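4.2 Collecting demonstrations and the change in cleaning staff duties

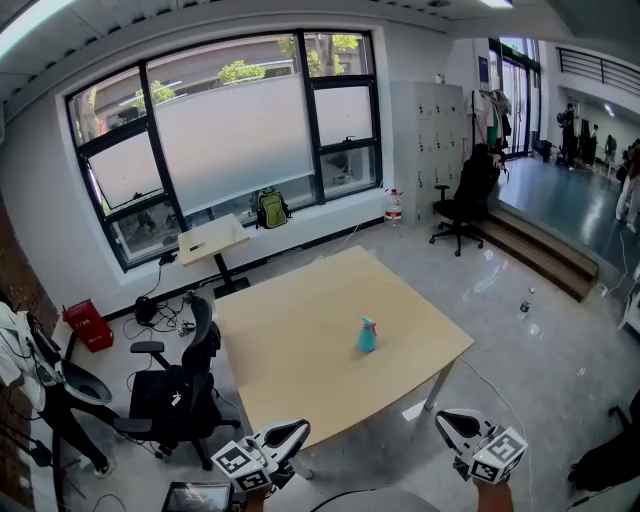

Before the study, the cleaning crew at the Bestamero offices worked a fixed round: desks and tables first, then the kitchen area, then floors. Each person covered one zone per shift and was free to set the order of tasks inside it. The introduction of Brevovier, the table-wiping system evaluated in this paper, altered this arrangement in two ways. Part of each shift was reassigned to recording demonstrations with hand-held grippers, and the order of tasks inside a zone became partly fixed by the system.

Demonstrations were recorded on site, in the rooms where the crew already worked. Figure 3 shows one such room, with the operator holding a gripper in each hand and a spray bottle on the table. Marker cubes on the grippers are used to recover their pose. Furniture and personal items were left where they stood, as the trained policy would later have to work among them.

Figure 3. Recording position at a table, seen from head height.

Ten cleaners took part, five from the morning shift and five from the evening shift. Together they recorded 900 demonstrations of four tasks: picking up a bottle, spraying, wiping, and returning the bottle to its place. Training for a new operator took 135 minutes, including a practice set that was discarded. No operator had worked with robots before.

Three changes in the work were reported in interviews. The first concerns pace. Operators described recording as slower than cleaning and more tiring for the wrists – a table that would normally be wiped in one pass had to be wiped with deliberate, separated strokes. Several operators carried this manner of working over into their ordinary rounds for the first weeks, and the evening shift ran late as a result.

The second concerns judgment. Cleaners routinely decide that a surface does not need attention and move on. The recording protocol had no provision for this, and every table on the list was treated as dirty. Dagmar Hrnčiar, shift lead for the morning crew, objected to the rule in the January review and asked for a "skip" label. The label was added to the protocol, but demonstrations recorded before that date were not revised.

The third concerns status. Pay for recording hours was set at the normal cleaning rate. Operators whose recordings were used in the final training set considered this too low, and two declined further sessions. Anežka Zelenák, who managed the contract for Flirent, the cleaning contractor, later moved recording hours to a separate rate. Attendance recovered, although the effect of the rate cannot be separated from that of a shorter session length introduced in the same month.

We did not observe a reduction in total cleaning hours during the study. Time saved on tables was taken up by moving chairs and bags out of the robot's path, a task that did not exist before and was missing from the job description. It fell mostly to the evening shift. Section 5 returns to this point when estimating labor costs.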